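November, before breakfast

I did not sleep well, so I write now, with the first coffee, before the house is awake. Yesterday the parcel from Pesden came at last. I had waited for it 20 days, and for the last week I was looking out the window each time a van went by, like a child.

It is the watch, of course. I should put down the whole story in order because I know that in one year I will remember it wrongly.

My father had a Skornia, the hand-wound one with the cream dial and the small seconds at six. He wore it to the office and also in the garden, which he should not have done. When he died my brother took the car and I took the watch, and I believe I got the better part. It ran for me three winters, then it began to lose time, first a little and then so much that I missed a bus by it. I put it in the drawer with the foreign coins. I told myself I would have it seen to, and I did not.

In spring I finally carried it to Arnulfo Londoño. He has the bench at the back of the jewellery shop, behind the display of engagement rings, and one has to ask at the counter to be let through. He opened the case and looked for a long time with the loupe and made a small noise through his nose. The mainspring was tired and the oils had gone to something like glue. The crystal was scratched also, but this I knew. He asked me 540 dollars for the full service with a new crystal. I said I would think, and I thought for four months. It is a lot of money to spend on something that tells the time worse than my telephone.

What decided me was foolish. I was at my cousin's party and her husband was showing everybody his new Jatar, a very large thing, in a dark grey case with orange on the hands. He said it was good for 200 metres under water. He does not swim. I have nothing against him, and it is a handsome watch in its way, but when he laid his arm on the table I heard it knock the wood, and I thought of the Skornia, how flat it sits, how it goes under the cuff without any argument. The week after, I went back to Arnulfo and paid the deposit.

Then there was the matter of the strap. The old one was finished, the leather cracked at the second hole where my father always closed it. I wanted to keep the buckle, since it is the original one and signed. Arnulfo said to write to the people in Pesden, who cut straps by hand and will make them to fit an old buckle if you send it to them. So I sent the buckle by registered mail, and I was more afraid for this small piece of steel than I have been for my own luggage.

They asked me to choose a colour, and here I made difficulties for everybody. On the website there were so many browns. There was also a grey, and a green that I liked for one evening. The lady wrote to me very politely that most customers with a cream dial take the tan. I did not want to be most customers, but I also did not want to be wrong. I asked for samples. She sent five little squares of leather on a ring, and I carried them in my coat pocket for days and looked at them in every kind of light, in the tram, at work beside the window, in the bathroom. I even took out the good shirt and put on the cufflinks from Sandhu, the ones with the blue enamel, to see which brown could live beside them. The tan was too yellow with the blue at night and very nice in the morning. The chocolate was correct at all hours and had no life.
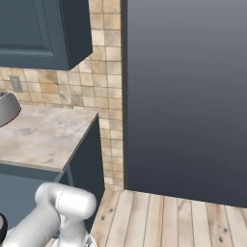
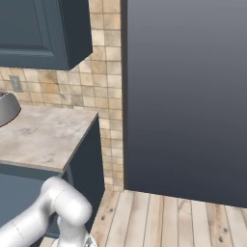 I took the third one in the end, a light caramel that is not quite even, with darker places in it where the hide was different. The lady had warned me that two straps from this leather never come the same, and she wrote it as if it were a fault, with an apology before I had even complained. But this is what I like. It is the same as with those small square tiles on the kitchen wall, some of them nearly sand and some close to orange, and beside the slate blue of the cupboard they look warmer than they would alone. I thought, well, the enamel is blue also, so it should do for the cufflinks. I wrote to her the same evening, before I could change my mind again, and paid 100 dollars with the postage. Blue thread she offered too, for the stitching, but I said no. One should know where to stop.

So, yesterday. The strap was rolled in tissue, with my buckle already fitted, and the smell when I opened it was so strong that I put it on the windowsill for an hour. I took it to Arnulfo just before closing. He had the Skornia ready on the cloth, wound and set. I must say I did not recognize it at first. I had always thought the dial was a dull cream, and it was only the old crystal. Under the new one it is lighter, and there is a very fine ring around the small seconds that I had never seen. My father perhaps never saw it either.

Arnulfo put on the strap himself, he would not let me. He does it without looking, almost. He told me to wind it each morning at the same hour, not to force it when it stops, and to keep it away from the speaker of the radio. Then he told me it gains a few seconds in a day, and that he could bring it closer but he would prefer to leave it, and to see me again after the new year. I did not argue. To be early is better than to miss the bus.

I wore it home under my glove. The strap is stiff still and it does not lie down properly on the outer side of the wrist, and I had to close it on the third hole, while my father used the second. I had forgotten that his wrist was thicker than mine.

To do: write to Pesden to say thank you, and return the samples, for they want the ring back. Ask my brother if he has the old box somewhere in the garage, it was red, or dark brown, with the name inside the lid. Sew the button on the good shirt. It is ten to seven by the Skornia and twelve minutes to by the stove, so one of them is already lying.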